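旧塔式机箱拆解顺序讨论:CPU座、内存槽、显卡先动哪个

分享 18 | 收藏

楼主 Stekosham
手上一批退役的戴尔塔式机,要做部件回收和分级。机箱侧放,侧板已拆。目前定的顺序:断电,放余电,拔电源线束,拆显卡,拆内存,最后处理硬盘和电源。单台操作单里显卡排在内存前面,有同事不同意,想听听各位的意见。
补充两点:
1. 扩展槽挡板是蓝色的。
2. 硬盘用蓝色卡条固定,两侧同时捏住再往外抽。

2楼 Niven_939
顺序没大问题,但硬盘应该提前。硬盘怕磕,机箱侧放时在里面拆别的东西,手一滑撞到硬盘架的情况我见过不止一次。先抽硬盘,单独装防静电袋,登记序列号,再动主板上的东西。

3楼 Piret Stankevičius
不同意2楼。硬盘上方那一捆线不先理开,硬盘抽不顺。SATA数据线的接头老化以后很脆,硬拽会把盘上的塑料舌片带断,盘就降级了。我的做法是先拔数据线,再拔供电,线束翻到机箱外面用扎带固定,然后才碰硬盘。

4楼 Niven_939
回3楼:拔线本来就包含在抽硬盘这一步里,不算单独工序。

5楼 Piret Stankevičius
操作单上没写的步骤,新人就不会做。建议单列。

6楼 Illia Chornovol
说一下显卡。卡横在电源和CPU座之间,不先拆掉,插槽尾部的卡扣很难按到底。先松挡板,再按卡扣,水平受力拔出,不要左右晃。内存放在显卡后面没有问题,两者不在同一侧,互不干涉。
CPU座如果是空的,务必加保护盖。针脚在座上的型号,掉进去一颗螺丝基本就报废。没有原装盖的话,用硬质塑料片临时遮一下,不要用胶带。

7楼 Cameron Moffat
胶带我用了很久没出过问题,低残胶的美纹纸,只贴金属框,不碰针脚。

8楼 Illia Chornovol
框边有残胶,后续装扣具会有偏差。不推荐。

9楼 Agnes Hepburn
台面也要考虑。带槽的铝台面方便上夹具,但螺丝掉进槽里很难找,而且铝台面导电,主板拆下来不能直接搁上去。我们三月换了台面垫,槽的部分只留夹具位。另外拆下来的侧板不要当托盘用,内侧有凸起的塑料件,放东西不稳。

10楼 Stekosham(楼主)
侧板那条收到。机箱都是侧放、敞开的状态。
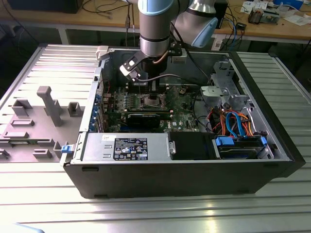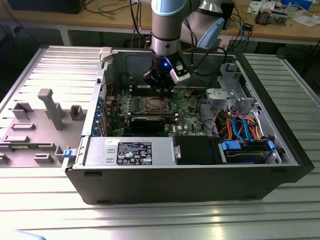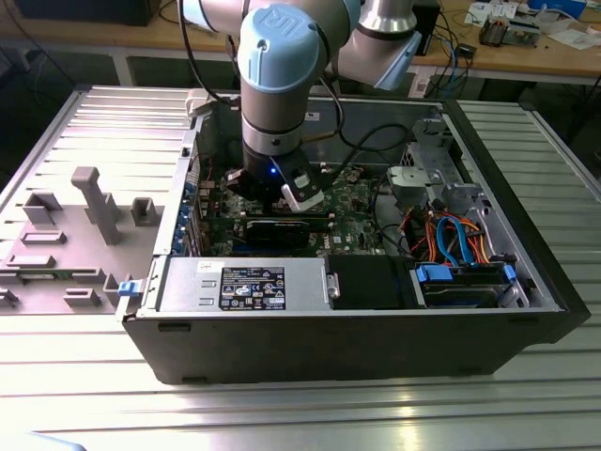

修订后的顺序(楼主整理,未定稿)
1. 断电,按住电源键放余电,接好腕带。
2. 拔SATA数据线,再拔硬盘供电,线束外翻固定。
3. 捏住两侧蓝色卡条,抽出硬盘,装袋登记。
4. 松开扩展槽挡板,拔显卡。
5. 拔内存,按槽位编号。
6. CPU座检查,空座加硬质盖片。
7. 拔主板供电,拆电源,抄录标签上的额定参数。
第6步用什么材料遮盖还有分歧,暂按6楼的意见执行。

最新评论(3)

Isla Rutherford:第7步建议提前到第2步之后。电源不先拆,主板供电线一直横在箱内,碍事。

Niven_939:看机型。电源先拆的话,箱体重心变化,侧放时容易移位,没有夹具的工位别这么做。

Cameron Moffat:腕带接地点要写清楚接哪里。接在喷过漆的箱体外壳上等于没接。

浏览 1,630 | 回复 13

相关主题
· 戴尔塔式机免螺丝卡扣断裂后的替代件
· Flendale 防静电台垫实测阻值
· 退役硬盘通电超过 4,000 小时如何分级
· Nellero 线束扎带与普通尼龙扎带对比
· SATA数据线接头老化的判断方法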